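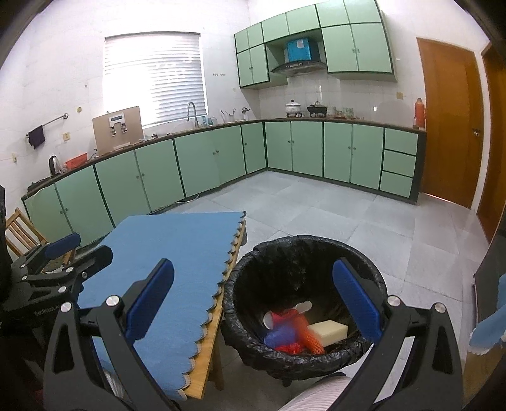

Beddale, January

I had been promising Eimear Noonan a visit for the better part of two years, and I finally ran out of excuses when she wrote to say that the old Endano preserve works was opening its doors for a day and that she had put my name down. So I packed a thermos, took the early bus, and was standing at the gate well before ten with my hat pulled over my ears. I wasn't the first, either! A line had already formed along the wall, mostly families, and a man with a very patient greyhound.

The works has made marmalade on the same hill for longer than most people in Beddale can remember, and January is when the bitter oranges come in. You smell it from the bottom of the road. By the time you reach the yard it has got into your scarf, and I can report that mine still has it.

Our guide was Bernadette Ó Briain, who started on the labeling bench at 19 and now runs the boiling room. She took us first to the sorting tables, where the fruit is looked over by hand, and she let the children pick through a crate and argue about which ones should go. A spot on the skin is fine, she told them, but a soft place is not. Then came the peel cutters, which are loud and wonderfully old, and after those the part I had been waiting for, the boiling room itself. There are 11 copper pans in there, and on the day of our visit all but two were going. The windows run with steam and everybody's glasses go white, so for a while we just stood and listened to Bernadette talking somewhere ahead of us.

She is very good on the question of when to stop. They have thermometers, of course, but she still puts a spoonful on a cold plate and pushes it with her finger, the same as my mother did at home – and she let each of us try it. Mine was runny. She said to give it another few minutes and went off to see to something else, and I felt quite responsible for that pan until we moved on.

Lunch was soup and bread in the packing hall, with jars open all down the tables. I tried the thick dark one (Bernadette's favorite), the one with ginger, and a pale lemon one they call Virberg, after the town where the recipe was bought. The ginger is the one I would go back for. Eimear likes the dark, and we had a long and friendly disagreement about it.

In the afternoon there was a talk about the building in the upstairs room. I will admit I was sleepy by then, but I did wake up for the old order books. One page listed 318 jars sent off to a single hotel, in the most beautiful handwriting, with a small note in the margin complaining about the carter. I could have read those all day.

If you are thinking of going, wear flat shoes, as the yard is cobbled and slopes more than you expect. The 46 bus stops at the foot of the hill, and the shop takes cards. Ametepe, the little café across the road, stays open late on visiting days and does a very decent orange cake. We had two slices each and missed the bus I had meant to catch, so I got home after dark with six jars in my bag and one of them already promised to my neighbor.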